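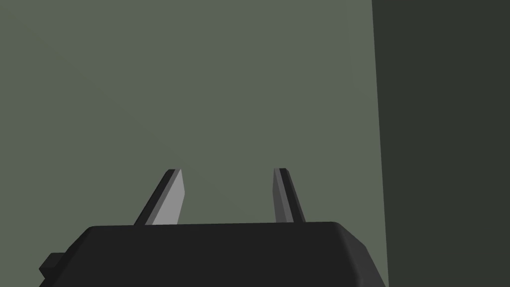 컴퓨터 그래픽 화면. 윗면이 평평한 무광 검정 몸체와 둥글게 다듬은 모서리.

**보도자료 / 7월 배포 / 자유롭게 인용하셔도 됩니다**

# 문구 브랜드 피켁(Pikeck), 속지를 갈아 끼우는 노트 '클리셀(Clisell)' 출시

안녕하세요, 피켁에서 노트를 만드는 미자누르 위라쿤(Mizanur Weerakoon)입니다. 보도자료는 원래 "당사는"으로 시작해야 한다고 들었는데, 세 줄 쓰고 나니 제가 졸려서 그냥 제 말투로 쓰기로 했어요. 기자님들, 편하게 읽어 주세요!

이번 7월에 새 노트 클리셀이 나옵니다. 표지는 그대로 두고 속지만 갈아 끼우는 노트예요. 저는 다 쓴 노트를 못 버리는 사람인데, 책장 한 칸이 꽉 차고 나서 보니 제가 아끼는 건 글씨보다 손때 묻은 표지 쪽이더라고요. 그래서 표지를 오래 쓰는 노트를 만들고 싶었습니다. 그 생각을 한 게 벌써 재작년 겨울이에요(네, 오래 걸렸습니다).

## 어떤 노트인가요

속지 한 묶음은 234쪽이고 실로 엮었습니다. 쫙 펼쳐져요. 가운데를 손바닥으로 꾹꾹 누르지 않아도 양쪽이 평평하게 눕는데, 이걸 맞추느라 실 굵기를 여러 번 바꿨습니다. 처음 시제품은 너무 뻣뻣해서 펼쳐 놓으면 저절로 탁 닫혔어요. 두 번째는 반대로 너무 헐렁해서 속지가 표지 밖으로 삐죽 나왔고요.

종이는 제지 업체 가몬(Gamon)과 함께 골랐습니다. 만년필 쓰시는 분들이 제일 먼저 물어보시는 뒷비침! 저도 만년필을 쓰기 때문에 굵은 촉에 진한 잉크를 넣고 밤마다 줄을 그었습니다. 색은 새하얀 쪽 말고 살짝 누런 미색으로 정했어요. 스탠드 불빛 아래에서 눈이 한결 편합니다.

표지는 천으로 감쌌고 색은 이끼색과 벽돌색, 두 가지입니다. 회색도 넣자는 의견이 있었는데 견본이 영 마음에 안 들어서 이번에는 뺐습니다. 회색을 기다리신 분들께는 죄송해요.

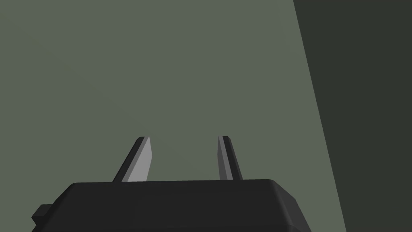

줄 간격 이야기도 조금 할게요. 기본은 줄 속지이고 모눈과 무지도 함께 나옵니다. 모눈은 선을 아주 연하게 찍어서 글씨를 쓰고 나면 거의 신경이 안 쓰여요. 대신 어두운 데서는 잘 안 보인다는 점, 미리 말씀드립니다. 맨 뒤에는 차례를 적는 쪽이 있어서 다 쓴 묶음을 따로 보관할 때 편하고요. 등에는 날짜를 적을 수 있게 빈자리를 남겨 두었습니다.

## 먼저 써 보신 분들

출시 전에 1,059명이 견본을 받아 16주 동안 써 주셨습니다. 일기를 쓰신 분, 가계부를 적으신 분, 아이가 그림책으로 만들어 버렸다는 분까지 정말 다양했어요. 보내 주신 쪽지를 하나하나 읽었고, 읽다가 웃느라 커피도 엎었습니다.

가장 많이 나온 불만은 책갈피 끈이 짧다는 거였어요. 맞는 말씀이라 끈을 늘렸습니다. 고무 밴드를 달아 달라는 분도 꽤 계셨는데, 밴드가 표지 천을 누르면 자국이 남아서 고민 끝에 달지 않았습니다. 필요한 분은 쓰시던 밴드를 둘러 주세요.

## 어디서 만날 수 있나요

클리셀은 피켁 온라인 매장과 문구점 이케다(Ikeda)에서 판매합니다. 이케다에는 종이를 만져 보고 직접 써 볼 수 있는 자리를 마련했어요. 쓰시던 펜을 들고 오시는 걸 추천합니다. 같은 종이라도 펜에 따라 느낌이 꽤 다르거든요.

속지는 낱묶음으로도 살 수 있고, 표지와 속지 한 묶음이 든 기본 구성이 먼저 나갑니다. 이름을 새기는 각인은 온라인 주문에서만 받습니다. 각인 주문은 손으로 작업하다 보니 며칠 더 걸려요.

## 취재 문의

견본이 필요하시면 피켁 홍보 창구로 원하시는 표지색과 속지 종류를 적어 보내 주세요. 인터뷰는 오후 2시 이후가 좋습니다. 오전에는 제가 작업실에서 실을 꿰고 있어서 전화를 잘 못 받아요. 그래도 메모를 남겨 주시면 꼭 다시 연락드리겠습니다!

미자누르 위라쿤 드림
피켁(Pikeck)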